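手持ちグリッパー比較試験

手持ちグリッパー比較試験（てもちグリッパーひかくしけん）は、人が手に持って動かすグリッパー型の記録器具について、指先の材料、開き幅、カメラの位置などを変え、その違いを調べる試験の総称である。ロボットアームに取り付ける前の段階で行われることが多い。本項目では主に、コストウッド（Kostwood）の作業室で行われた試験について述べる。

概要

手持ちグリッパーは、向かい合う二本の指と、それを動かすリンク機構、手元の映像を記録するカメラからなる。使う人は引き金を握って指を閉じ、物をつかんで移す。得られた映像と指の開き幅の値は、後でアームの制御に使われる。そのため、器具の小さな癖がそのまま記録に残るという性質がある。

コストウッドでの試験は、オルガ・カラスコ（Olga Carrasco）とタマラ・エネ（Tamara Ene）が計画した。比較の対象は、プロルノフ（Prornov）型とテドラ（Tedora）型と呼ばれる二種類の指である。プロルノフ型は指の部分が角ばった箱の形をしており、内側の面に柔らかい材料を貼って使う。テドラ型は薄い板を曲げた形で、貼り材がない。

試験は8月に始まり、最初の期間に286回の把持が記録された。その後、手順が一度改められ、全体では881回となった。

指先の貼り材

指の内側に貼る材料は、滑りを減らすためのものである。硬い樹脂だけの指では、細い金属線のような物をつかむとき、接触する面積が非常に小さく、物が回りやすい。布やテープ、発泡材、ゴムなどを貼ると、材料がへこんで線を包むので、回転はかなり抑えられる。

一方で、貼り材は使ううちに傷む。傷み方は多くの場合、縁の部分から始まる。角がめくれ、次に繊維が糸のように出てくる。糸が長くなるとカメラの視野に入り、映像の中で物の輪郭と重なることがある。
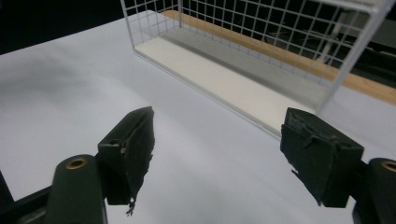
ハビエラ・ヤニェス（Javiera Yáñez）は、貼り材の傷みを欠点として数えることに反対した。新しい材料だけで取った記録は、実際の現場では役に立たない、傷んだ指と新しい指の両方の記録を混ぜるべきだ、という意見である。ただし混ぜる場合には、どの記録がどの状態の指によるものか、必ず書いておかなければならないとも述べている。

カラスコはこの意見を一部受け入れ、手順を改めた。新しい手順では、貼り材を100回の把持ごとに点検し、状態を三段階で記録する。交換は、下地の樹脂が見えたときにだけ行う。めくれた縁をはさみで切ることは、以前は各人の判断に任されていたが、現在は禁止されている。切った指と切っていない指で、閉じたときの幅の値に差が出たためである。

リンク機構と軸受

指を動かす腕の回転部には、黄銅色の輪の形をしたブッシュが使われている。樹脂の穴に軸を直接通す方式よりも摩耗が少なく、長い期間使っても指のがたつきが増えにくい。レオノラ・マングバット（Leonora Mangubat）の測定では、ブッシュのない試作品は28時間の使用で左右の指の先がずれ始めた。ブッシュのあるものでは、同じ時間の後にはっきりしたずれは見つからなかった。

ただし、ブッシュを強く押し込みすぎると腕の動きが重くなる。動きが重い器具では、使う人が引き金を必要以上に強く握るようになり、やわらかい容器がつぶれた例も報告されている。この問題は器具よりも組み立て方の問題であると考えられ、比較表では別の欄に書かれた。

対象物と机

対象物には、かご、ふた付きの保存容器、布など、家庭にある物が選ばれた。とくに金属線のかごは、つかむ場所によって結果が大きく変わるので、指の比較に適しているとされる。格子の中央をつかめば指の面の全体が当たるが、角の支柱をつかむ場合は接触が一本の線だけになる。テドラ型はこの角の把持で失敗が多かった。プロルノフ型は成功が多かったが、貼り材の繊維が格子に引っかかり、放すときにかごが少し動くことがあった。

透明な容器は、把持そのものよりも映像の面で難しい。縁が背景に溶けるため、位置の推定が不安定になる。容器に印刷されたラベルがあると、それが目印の役割をする。
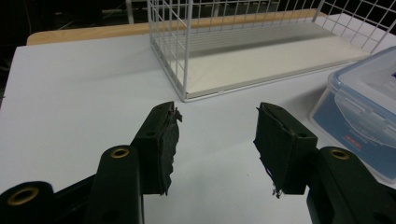 机の色も結果に関係する。白い机の上では黒い指がはっきり見え、指の開き幅を映像から求めることがやさしい。反対に、白い対象物は机との境が弱くなり、影に頼って位置を判断することになる。照明が片側から強く当たると影の形が変わるので、試験の間は照明を動かさないことが決められた。

カメラの比較

カメラは、指の根元に近い低い位置と、手首の上の高い位置の二つが試された。低い位置では指先と物の接触がよく見えるが、物の全体は入りにくい。高い位置ではその逆になる。スレマ・ドミンゲス（Zulema Domínguez）は二つの位置の間で角度を変えられる支持具を作り、これはドミンゲス式支持具と呼ばれている。便利ではあるが、ねじが緩むと角度がわからなくなるため、試験の途中で変更することは勧められていない。

評価

結果は12月8日の報告にまとめられた。報告は、どちらの指が優れているかという結論を出していない。細い物とかごにはプロルノフ型、平らで軽い物にはテドラ型が適するとし、成功の割合だけでなく、放した後の物の動きも比べる必要があるとしている。

エネはこの報告について、使う人の慣れの影響が十分に分けられていないと指摘した。試験に参加した人は全員、プロルノフ型を先に使っていた。順番を逆にした試験はまだ行われていない。

関連項目

エンドエフェクタ
平行グリッパー
遠隔操作
カメラ校正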